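How deep should pantry shelves be for cans?

November 15, 2018
Posted by Nusrat Pramanik

Redoing the pantry closet in our rental, landlord is fine with it. The closet is 28 inches wide and the old shelves are so deep that stuff dies in the back. Found soup from two moves ago. I want to go shallow, maybe one or two cans deep, but my husband says we'd lose too much room. Also wire or solid? And do labels on the shelf edge help or does everyone ignore them after a week. Budget is 90 dollars, brackets included. Thanks in advance

Pirihi

Shallow, every time. We did ours in September, one can deep on the top shelves, two deep at the bottom. You lose space on paper but you can see what you own. Labels – yes, but number the shelves, dont name the food. Food moves around, numbers stay put. Then the list on the door just says beans 3, soda 13 or whatever.
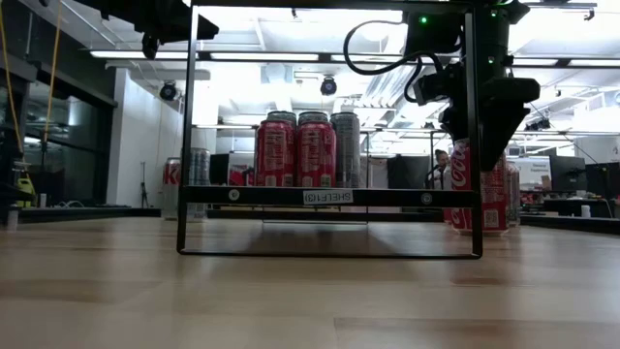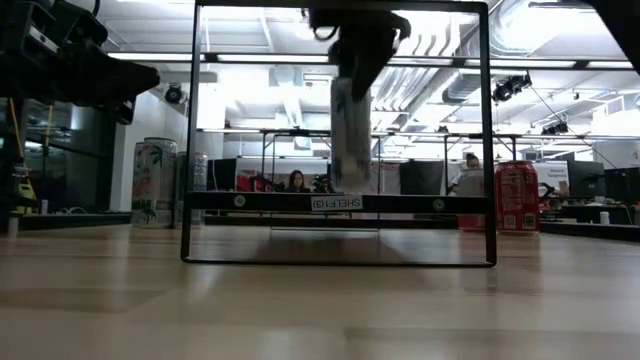
Both have a small numbered label on the front bar, that's all you need. Put it near the middle so a jar doesn't hide it. A front lip is worth having too, esp. with kids. On wire shelves small cans can tip in the gaps, so cut a liner for those.

Plollell

Have to disagree on the numbers, my family would never look at a list on the door. We tried it for 59 days and it was me updating it and no one reading it. Plain words on tape worked better – SOUP, TOMATOES, done. Agree about going shallow though. And find the studs before you hang anything, a full shelf of cans is heavier then you think. Ours pulled out of the drywall at 2 am.

Flidon

just get a rolling rack from a yard sale and take it with you when you move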